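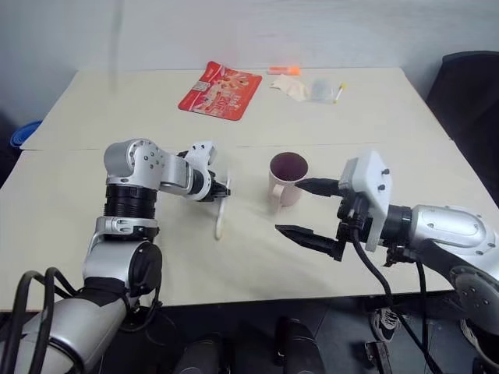 **3.2 Tarnish and cleaning of plated chain**

Plated chain dulls fastest where it touches skin, and most wearers we spoke to clean it far too hard. The trial used 932 short lengths of silver-plated curb chain, all from the Sokero batch, cut and tagged in August by Desjardins. Half were wiped with a dry cotton cloth, half dipped and then wiped. Colour was judged by eye against a swatch card under the same lamp. Judging needs a plain light backdrop, as a darker or patterned surface makes dull silver look brighter than it is. We learned this late. The first 44 lengths were judged on a green felt mat and had to be done over.

Figure 2. Pink mug on a light beige tabletop, pale grey wall behind.

Results by finish. Sastano finish held its colour best with the dry cloth, no real gain from the dip. Lukow finish was patchy either way: bright on the flat of the link, grey in the joins. The dip did lift the grey, but it also took plating off the inner edge on a good many peices, and once the base metal shows there is no wiping it back. Bhutto finish sat between the two. Clasps not scored, too many different kinds.

Perfume and hand cream were the main trouble. Lengths kept in a closed pouch with a trace of cream on them went yellow, then brown at the links. Same cream wiped off straight away, very little change. Naqvi repeated this part on her own with fresh chain and got the same order of finishes, though her Lukow lengths browned sooner (warmer room, maybe). Not followed up.

Two limits. All judging was by the same pair of eyes, Desjardins for the dry cloth and Naqvi for the dip, so some of the gap between methods could be the judge and not the method. We should of swapped halfway. Also no sweat in any of it, and sweat is what most worn chain gets. Section 3.3 takes up storage, pouch against open tray, same batch.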